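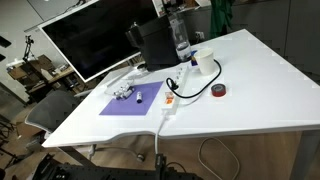
Estau -- a small dataset of handwritten recipe cards

Hi! I'm Melati, and this is the readme for Estau, my collection of typed-up recipe cards. It started with my grandmother's tin and then got out of hand when Montserrat Cuautle mailed me her aunt's whole drawer (thank you, Montserrat, and sorry about the postage).

What you get

One CSV file called cards.csv, plus a folder of plain text files, one per card. The columns are title, ingredients, steps, source, decade and notes. If I couldn't read a word I typed [??] and moved on. Please don't guess at those in a pull request unless you've seen the card -- I had a "cup of lard" turn into a "cup of lord" that way and it stayed in for 2 releases.

Spelling is left exactly as written. So you'll find "choclate" and "tomatos" all over the place, and I love them. If you need clean text, run tidy.py, which Sunil Haque wrote and which works on everything except fractions. Fractions are a mess! Some people write 1/2, some write "half," and one lady just drew a little cup.

Decade is a guess in plenty of rows. I went by the paper, the ink and whatever was printed on the back, and left it blank when I had no clue.

Known problems

Row 15 is a knitting pattern. I keep meaning to take it out.

Oven settings from the oldest cards say things like "quick oven." I haven't converted them and don't plan to.

Using it

Free for anything, including cookbooks. A mention would be nice. Families asked me to keep last names out, so please don't go adding them back in.

Next up is a batch of 9 bread cards from Mizanur Howlader, hopefully by September.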